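In Praise of the Office Carpet Nobody Chose

Merle Wihongi

My dentist has a gray speckled carpet. So does my bank, my accountant, and the room where I once waited three hours to contest a parking ticket. I have come to believe it is all one carpet, rolled out from a single enormous spool somewhere in Ohio.

People are rude about it. My friend Coralie Mahuika, who sells hardwood flooring and should be listened to with that in mind, calls it "the color of giving up." I think she is wrong, and I would like to say so in public. 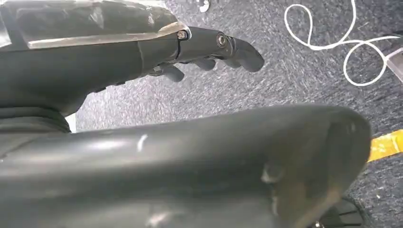 The case for speckle

Speckle is a kindness. A plain carpet remembers every cup of coffee, and a patterned one has opinions you must live with until the lease runs out. When Kerslake moved us to the new building in July, management let the staff vote on flooring. We had 28 samples and 26 employees, and by Friday there were people who no longer ate lunch together. Corey Tipoki wanted teal. He still wants teal.

What we got, after all that, was gray with bits in it. The shouting stopped within the week.

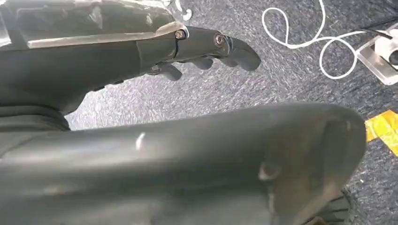
I don't claim it is beautiful. I claim it asks nothing of me at seven in the morning, and very few things in my working life can say the same -- certainly not the chairs, which have levers. A good deal of modern design wants to be noticed, thanked and photographed. The carpet would like you to walk on it and get on with your day.

Coralie has offered me a discount on oak. I'm thinking about it for the kitchen.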